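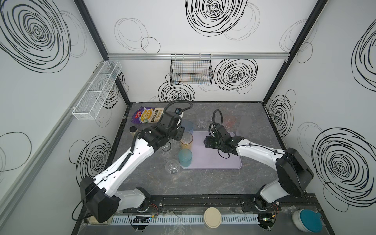 *Photo: Patricio Aguirre / Andov*

## Regional writers wanted for the Dratbridge travel guide

We're putting together a new visitor guide to Dratbridge and the river country south of it, and we'd love your help! The old edition skipped nearly everything past the ferry landing – the marsh roads, the mill villages, the little fish camps where you can still get supper on the porch – and we mean to fix that.

We need 2 section writers. One will take the lower valley, the other the hill towns along Route 40. Each section runs to 3000 words, plus short listings for places to eat, sleep and swim. You should know the area well or be willing to spend a good part of April driving it. Published clips are nice, but a lively page about your own hometown will do.

Pay is a flat $1062 per section, with gas and lodging covered separately. Maximiliano Arrieta edits the guide, and Nuria Ibarra draws the maps, so expect plenty of friendly questions about which bridge you meant.

Send one writing sample and a few lines on your favorite back road to Quyên Cao at Festen, the guide's publisher. Please put "Dratbridge" in the subject line. We're reading everything that reaches us by 12/27/21, and Quyên will write back either way.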